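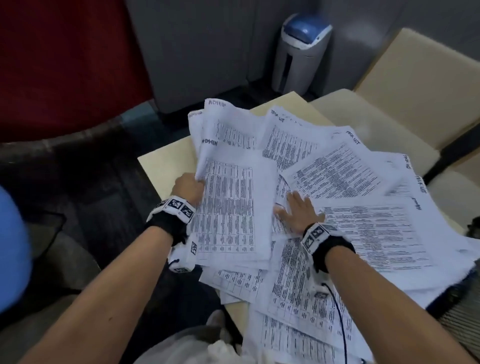 Paper sorting lessons for robot arms move into the old reading room

Apr 18, 2019

If you have walked past the reading room at the Amrani building this spring and seen someone at the table going through a great heap of printed sheets, with what look like chunky white watches on both wrists, you have already met the newest piece of work from Buvel, the small robotics workshop upstairs. They are teaching a pair of robot arms to tidy up paper, and they are doing it the slow and rather friendly way, by letting people sit down and show how it goes.

The bands are the part everyone asks about. They are covered in black and white square patterns, a bit like the puzzle corner of a newspaper, and a camera looking down from above the wearer's eyes can pick the patterns out and work out where each wrist is and which way it is turned. There are patterns on top and more underneath, so that when a hand rolls over to scoop something up there is still something for the camera to find. Do a job with the bands on, and what you get at the end is a record of the job as your hands did it. The arms upstairs are then trained on a great many of those records.

"We did try it the other way first," says Nawal Gaber, who looks after the demonstrations. "We had a remote control set-up, with two handles and a screen, and you drove the arms yourself from across the room. It was good fun and we still use it for some things, boxes and tins and so on. But paper through a pair of handles is miserable! You can't feel whether you have got one sheet or six, and everyone slows down and starts moving in a way they would never move at their own desk. With the bands you just get on with it."

Getting on with it means sitting down in front of a properly awful mess. The sheets are covered in small print set out in tables, row upon row of it, and some have a word or two written along the top in dark marker. ADMIN is one, TASK LIST is another, and when a session starts they lie every which way, some of the headings sideways and the odd one upside down, with a few sheets slipping over the side of the table and getting their corners bent. The job is to bring all the ADMIN sheets together, all the TASK LIST sheets together, everything the right way up and the edges more or less square.

The pile is made up of 658 sheets when it is complete, and the team are strict about putting it back to a mess between sessions, which I am told is harder than it sounds (people who have just spent an hour making things neat do not like undoing it, and tend to throw the sheets down in a suspiciously tidy fan). So far 22 people have had a go. A few came from the offices along the corridor, a few answered the card in the café window, and Nawal's aunt came twice.

What the workshop is after is all the little things that people do without thinking. The left hand gets under a stack and lifts it, folding the edges up to see what is beneath, and the right hand goes down flat next to it with the fingers spread, so that the rest of the pile stays where it is. Ask someone to explain how they sort paper and they will tell you about reading the labels. Hardly anyone mentions the holding down, and yet without it half the heap would come along with the part you wanted.

Wael Younis, who writes most of the software that turns the recordings into something the arms can follow, told me he has grown very fond of that flat hand. "Our first attempt only really paid attention to the hand that was moving," he said. "So the arm went in, took hold of a stack, lifted it beautifully, and dragged everything else off the table and on to the carpet. We watched it do that for a whole afternoon in February. Then we went back through the recordings and there it was, the other hand, in nearly every one, just resting there and doing its work."

The program that joins the two hands up goes by the name of Grurkasex, and before anyone writes in, no, it does not stand for anything. Wael needed to call the folder something and typed it with his elbow while holding a sandwich, and by the time the rest of the workshop noticed it was on all the paperwork. There has been talk of changing it. I rather hope they don't.

How well do the arms do? Better than they did, is the fair answer. In a trial last week they were given a pile of 60 sheets and asked to pull out the ones marked ADMIN, and they managed 19 before a curled corner got the better of them and somebody had to step in. Crumpled sheets are the real trouble at present. A person meets a crumpled edge and smooths it with the side of a thumb, hardly noticing, but the bands follow the wrists and not the fingertips, so that kind of small kindness to a piece of paper has to be filled in from the camera picture alone. Nawal is trying out a thin glove as well, and says the first version was so warm that she had to apologise to everyone who wore it.

She would also like to be rid of the cable. There is a thin black one running down from under the band on the right wrist, and although it weighs next to nothing, she has noticed that some people steer round it when they reach across themselves, and she would sooner the arms did not learn to do the same. A band without one is being put together upstairs now, and she expects to have it on somebody's wrist before the summer.

As for where all this might go, the first home for the arms is meant to be the post and records office at Fovitska, on the other side of the ring road, where the returned forms come in by the sackful and are sorted by hand before they can be filed. The staff there have been over to watch, and two of them sat down at the table and had a turn themselves. They had firm views. One was that you should always do the fat stacks first, and the other was that whoever wrote the labels ought to use a thicker pen. The first has gone into the instructions for new demonstrators and the second is, Nawal says, under discussion.

Sessions carry on in the reading room until the end of the month, and there are still places if you would like one. You need a free hour, sleeves that will push up past the wrist, and no particular gift for filing. It seems, in fact, that the workshop would be glad of some people who are bad at it, as everyone so far has been rather too sensible. Tea is provided, but well away from the table. Put your name on the sheet by the lift or knock on the Buvel door on the second floor and ask for Nawal.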